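Robotics Club, Wysocka Hall, Room 102
Minutes, October meeting no. 4
Start 3:40 pm. Notes by S. Rizzi (typing as we go, fix later)

Present: see sign-in sheet. Two out with band, one late from the dentist.

1. Last minutes
Read, approved. One correction, the spare power supply is in the gray cabinet and not in the shop. Fixed in the shared copy.

2. Money
Balance 2,328 after bus deposit for Stadell. Entry fee 300 still to pay, due before the end of the month. Settimio to get the form signed at the office tomorrow. Question whether T-shirts come out of this or are paid seperately. Left open. Last year people paid their own.

3. Stadell rules
New version of the tabletop rules is up. Main changes:
- cups can start in any pose, no longer all upright
- team supplies own tray, any print or color OK
- no touching the table once the run starts, restart costs points
- tape lines must be on the table at inspection
Plonidberg team asked the organizers if the tray itself may be moved by the arm. No answer yet. We plan as if no.

4. Cup task, where we are
Table is taped up to the rules layout. Running with the bunny tray and the pastel cups, wrist camera on. Programming group showed how they set up for a run and everybody had a look at the camera view on the laptop.

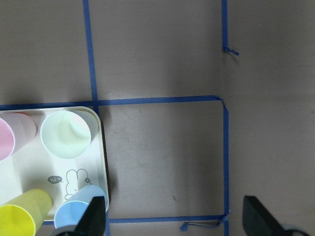
Wrist camera view, bunny tray and cups at left, gripper open.

Discussion after. Yellow and blue are the hard ones, arm goes for the rim and comes in too steep. Green is mostly fine. Pink worked after we slowed the approach down, then stopped working when somebody changed the height setting back. PLEASE write changes in the log. Second time this month.

Idea from build group: come in from the side for any cup lying down and only use straight down for the ones facing up. Programming says that means two approach routines plus something to pick between them. Agreed to try it, side approach first, by hand with the controller so we know it can be done at all.

Also the tape. Ends are coming up, there is a twisted bit at the top of the right hand line and a loose curl at the lower corner. Inspection at Stadell will want it flat. Redo both, press down the corner that is lifting while at it. Cut with scissors, don't tear. Wipe the table first, the middle is smudgy.

Somebody asked if we could just use plain cups. Voted to stay with these, the color picking is already trained on them and we don't want to start over.

5. Kistex kit
Kistex replied re: replacement finger pads. They will send one set free if we send back the worn ones. Needs a box and a label. Mentor says do not take the pads off until after the practice day. Agreed.

6. Practice day
Full runs, timed, same as competition. Drive team stands behind the line, everyone else keeps quiet. Three runs each pair, then swap. Bring lunch. Laptop charger!! (we had none last time and lost the afternoon)
Sign-up for pairs is on the door. If you are not on it by next meeting you get put in wherever there's room.

7. New members
Two people asked about joining after the open evening. Fine by all. They start with the log and tape and cup set-up, then shadow a pair on practice day.

8. To do
- entry form and fee: Settimio
- retape table, wipe down: build group, before next run
- side approach by hand: programming + one driver
- height setting back to the slow values, write it in the log: programming
- box for Kistex: whoever has one at home, bring it
- ask Stadell about tray moving if Plonidberg hears nothing: mentor

AOB: the robot still has no name. Suggestions in the jar, not on the whiteboard, the whiteboard got silly.

Arm powered off, cups away. Closed 4:55 pm. Next meeting same room, same time.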